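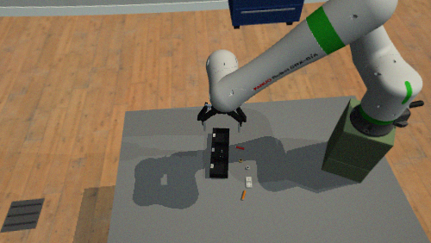
Figure 1. Rendered view of a large grey table with a white FANUC arm above it.

3.2 Table height and surface in shared workrooms

Most of the earlier work on shared workrooms treats the table as fixed and asks how people arrange themselves at it. We took the opposite view and asked what the users would change. Questionnaires were left at the workrooms in Brenley and Banholm from May, and the last was collected on September 27, 2021. Of the 77 forms returned, 74 were complete enough to use. The other forms gave no answer on height and were left out of Table 4.

Height drew the longest answers. The tables at Brenley stand 940 mm from the floor, which suits people who cut or glue on their feet but is too high for anyone on an ordinary chair. Banholm has lower tables, and the complaints there came mainly from bookbinders, who had to stoop over the press. Several people at both sites had raised or lowered their own place with boards, cushions or a folded coat.

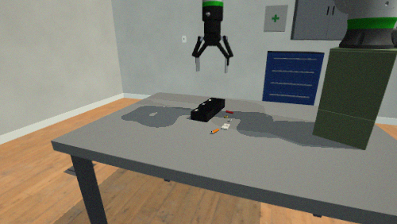 Figure 2. Grey tabletop with a darker front edge; the open gripper hangs above.

Colour was mentioned less often than height, though the answers agreed more closely. Users wanted a plain, dull top in a middle shade. White tops were said to tire the eyes under strip lights, and black ones hid thread, pins and pencil marks. Patterned tops were disliked for the same reason — a dropped needle could take minutes to find.

We had expected size to matter most, and at first read the requests for larger tables as requests for more room to work.

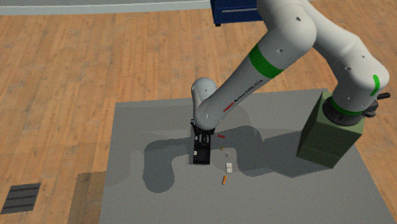

Kiri Tomoana, commenting on a draft of this section, thought that reading was wrong: people asked for a bigger table when they had nowhere else to put their bags, and a row of hooks would have met the same need.

The answers from Banholm support her. Users there have shelves behind the seats, and only two of them asked for a larger top.

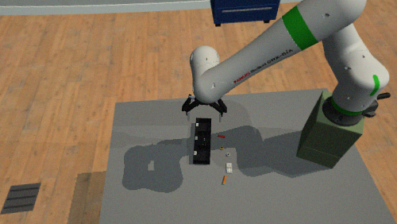
Storage was therefore coded apart from table size in the second round. Jennylyn Cabrera recoded the Brenley forms without sight of the first codes, and differences were settled by going back to the written answers. The split left the figures for height unchanged. It did lower the share of users unhappy with size, mostly among those who sew. The effect of seating is taken up in Section 3.3.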